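Girklow rallies for Bereket ahead of August surgery trip

Thu 19 November

The sausage sizzle sold out before lunch and the raffle books ran dry not long after. Girklow turned up on the weekend for 16-year-old Bereket Woldegiorgis, who is waiting on spinal surgery interstate and has been off school most of this term.

Over $16,000 raised so far, organisers say, with the online page still open. The money goes to flights, a place to stay near the hospital and time off work for his mum.

Bereket was diagnosed two years ago after a fall at footy training. He's had three operations since. The next one, the big one, is pencilled in for August.

"We thought we'd get a few families and the neighbours," said Lamai Rattanakul, who teaches him maths and put the day together with Leire Lorente from the Espinoza Street bakery. "There were cars parked right back to the oval. I had a bit of a cry in the canteen to be honest."
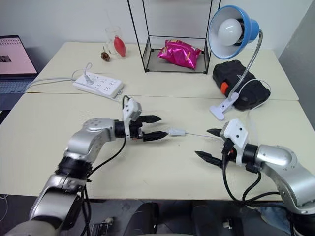 A white plug and cord held in a gripper, with a second arm alongside.

Local cafe Koketti gave the coffee, two utes' worth of firewood went in the raffle and the under-16s washed cars in there jumpers. Thongchai Saengthong shaved off a beard he's had since his wedding - that alone brought in a fair whack.

Bereket stayed for the first couple of hours, in the shade, with a rug over his knees and a steady line of mates coming past. He drew the raffle himself. First prize went to his old coach, Danang Harahap, who handed it straight back to be auctioned.

"He'd do the same for any of them kids," Harahap said. "He rings me before every game to tell me who I should of picked."

A trivia night is next, at the Girklow bowls club, tables of eight. Tickets from the bakery or the school office. Cash or card. Anyone with prizes to donate can drop them at Koketti before closing, and the club is still chasing a quiz master and a decent microhpone.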